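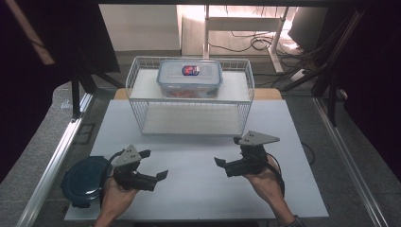 *La cesta de alambre Flekum, con el táper de tapa translúcida encima.*

# Flekum blanca: la cesta que ya no quiero devolver al armario

Llevaba tiempo buscando algo para ganar altura en la cocina sin meter otro mueble, y con esta cesta he acertado de lleno. La compré en Valentini junto con una caja de plástico de Driditau, la de la etiqueta pequeña en la tapa, y las uso juntas desde hace 62 días.

Lo que más me gusta es que se puede usar por dentro y por arriba. Dentro tiene una balda blanca y lisa, así que los tarros pequeños no se cuelan entre los alambres (¡quien haya tenido una rejilla de las baratas sabe de qué hablo!). Encima pongo el táper con las sobras del día y lo veo nada más entrar. El alambre es fino, pesa poco y en la mano parece casi endeble, pero con la caja llena no he notado que ceda.

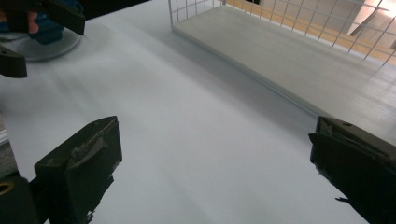

También la arrastro bastante de un lado a otro sobre la mesa blanca, porque cocino y recojo en el mismo sitio, y de momento no ha dejado ni una raya. Para limpiarla, agua tibia y un cepillo de dientes viejo en las uniones. Se tarda un rato, eso sí: las esquinas cogen grasa y con la bayeta no llegas.

La caja me tiene igual de contento. La tapa cierra con un clic claro y las paredes son lo bastante transparentes para adivinar si queda salsa de tomate, aunque para distinguirla del pisto hay que abrir. Mi amigo Thomas Russo prefiere las Droken de cristal. Yo las probé y me parecieron estupendas para el horno y pesadísimas para todo lo demás.

Dos pegas: no trae topes de goma y el blanco se ensucia enseguida si la dejas cerca de los fogones. Aun así, ya he pedido la segunda para el baño.

Remo Monti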